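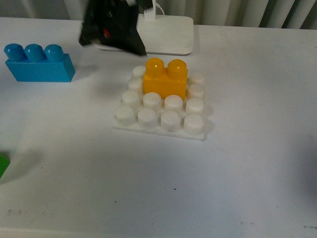 September 5, 2021

Open day, Imthorpe workshop. Doors at 10, first visitors a few minutes later. Rima Shboul ran the brick bench, I did the talking, Munther Dabbas looked after the door and the sign-in sheet.

Same task all day: yellow brick on the white baseplate, blue brick waiting to one side. Kept it to large bricks so people at the back could follow. Gripper speed held at 50 per cent near the plate, full speed nowhere. The Hájek controller was restarted once before opening and left alone after that.

Notes for next time:

Curtain stays drawn behind the table. With it open on Friday the brick detection kept wandering.

Desk lamp stays on the table. Rima wants it clamped to the shelf instead. Try it before November, when the Tomero people come.

Shadows on the near side of the table get worse when visitors lean in. Put tape on the floor.

The plate needs a wipe, the studs have grey smudges. Order a spare from Drullon when we do the next batch of parts.

Most asked question was whether the arm knows what it is building. I said it has a target layout and compares what it sees with that. Fine for adults, too long for the children. Nadine Awad's version was shorter and I should have written it down.

Cycle counter stood at 1,047 when we shut down. Log copied to the shared drive.
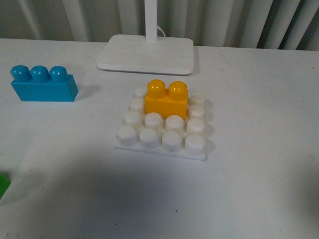 Jolene Hapeta thought the talk went on too long before anything moved, and that we should start the arm first and explain while it works. She also asked for a printed card with the task steps on it. Agreed on both. I'll draft the card, Fouad Daher to check the wording.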